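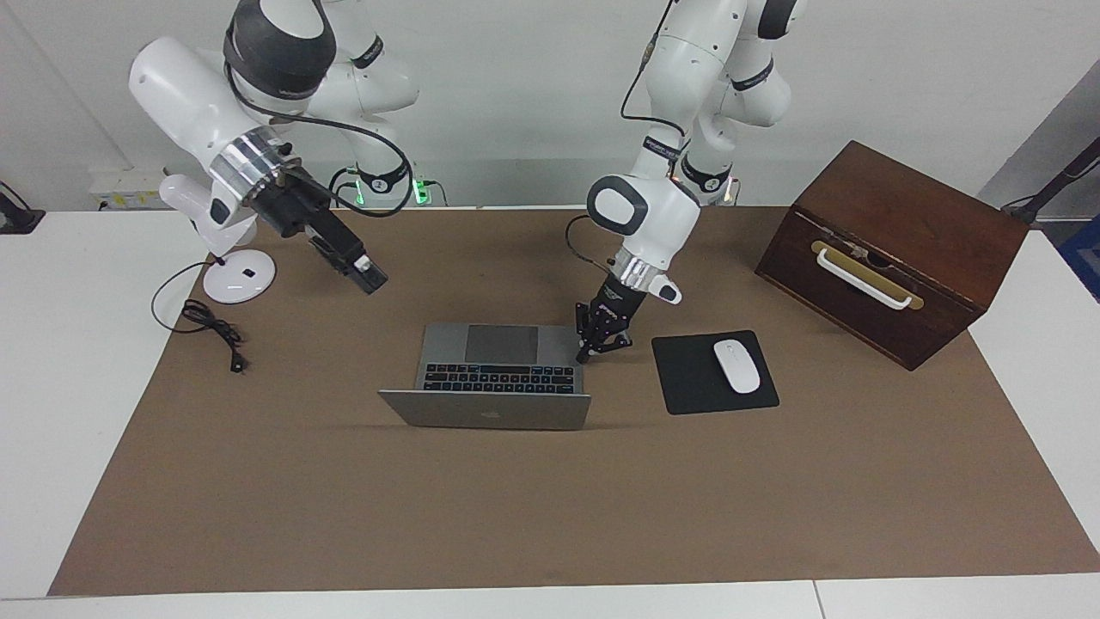 Amley, the table goods firm, will in June begin selling Vutach, a heavy brown paper made to cover a table while somebody works at it. It comes on a roll, it is brown on both sides, and it has no app. Laid out, it gives a desk to people who haven't got one: an open silver laptop near the middle, a white wireless mouse on its black pad beside it, a dark wooden box over to the right, and a plain stretch of paper between them and the table that the household would prefer to keep nice.

Vutach is meant for dining tables, kitchen tables and the good table in the front room that was bought for guests and now mostly hosts invoices. Each roll is 21 metres long. The paper is cut to length with ordinary scissors and laid flat, and it can be taped under the edge by anyone who feels strongly about it. At the end of the day the laptop comes off, the paper is rolled up with the crumbs inside, and dinner can be served on the surface it was designed for. A sheet can be used again until the owner is embarrassed by it. In trials that point varied a great deal from home to home.

The product started as packing material. Amley has supplied brown paper to removal firms for years, and the same thing kept happening in its own offices: sheets left over from wrapping samples stayed on the meeting table, people put their laptops down on them, and after a while the meeting table without paper looked a bit bare. Staff wrote on it. They drew round their mugs. When the paper was cleared away ahead of a customer visit, there were complaints, and one of them was in writing.

"We did look at making it in other colours," said a spokesperson for Amley. "There was a sage green and something called oat. We put them on a table next to the brown and everybody went and sat at the brown. The oat is still in the stockroom if anyone would like it."

What people keep on their tables

Before settling on the weight and width of the paper, Amley asked 1,064 people who work from home at least part of the week what they had on the table in front of them. The laptop came first, to the relief of their employers. A mouse and a mouse pad followed, often with a note to say that the pad was older than the mouse, the laptop and in one case the marriage. After that the answers wandered. Reading glasses were popular, as were other people's reading glasses. There were seed packets, a bicycle light, half a jigsaw and a great many chargers for things nobody in the house could name.

The most useful finding concerned boxes. Asked where they put the small stuff when the working day was over, 42 per cent said they used a box, a tin or a tray of some sort, and most of those said it lived on the table all day as well. Amley had planned a width that suited a laptop and a mouse pad side by side. It went back and added enough for a box, on the grounds that the box was clearly going to be there whatever Amley thought about it.

The Votetti box

For the households that answered "the floor", Amley is also bringing in the Votetti, a lidded wooden box sized for pens, cables, a mouse and whatever arrived in the post. It comes in a dark finish and a pale one. The dark one hides ink. The pale one photographs well and will be the one most people buy, after which they will find out about ink.

The Votetti has no compartments. An early version had nine, each with a stated purpose, and the testers used the largest for everything and the other eight for single paper clips. The compartments have been removed and the price has come down.

How to lay it

Cut the sheet a hand's width longer than the table and let it hang over at each end. Smooth it from the middle outwards with a dry palm. New paper remembers being on a roll and will try to go back to it, so put the laptop down first and let it do some work for once. The mouse pad can go straight on top, at whatever angle the wrist likes. A mouse will run on bare Vutach if need be, with a faint noise like somebody sweeping leaves next door.

Hot pans should not go on it. Tea may, in a cup. The paper is not waterproof and Amley has decided against making it so, having tried a coated version that stayed perfectly clean and couldn't be written on, which rather took the fun out of long phone calls.

Used sheets can go in household paper recycling, provided any tape has been pulled off first. Several testers passed theirs on to children for drawing and got them back improved.

Where to find it

Vutach will be sold by the single roll and in packs of 2, through Amley's own shop and through the Esposito chain of homeware stores, where it will be shelved with table linen. Esposito suggested this, and Amley has chosen to take it as a compliment. A free sample sheet, long enough for one laptop and one modest elbow, will be available at Esposito tills while they last — the samples, that is, though the tills are getting on too.

The Votetti box goes on sale at the same time, in the same places. It is sold empty.

Notes to editors

Amley makes and supplies paper, liners and wooden goods for the table. The firm does not make tables and has no plans to, having seen what people do to them.

Sample rolls, a Votetti in either finish and further pictures are available from the Amley press desk, which is open from nine in the morning and is, at present, covered in brown paper. Please say which finish you would like when you write.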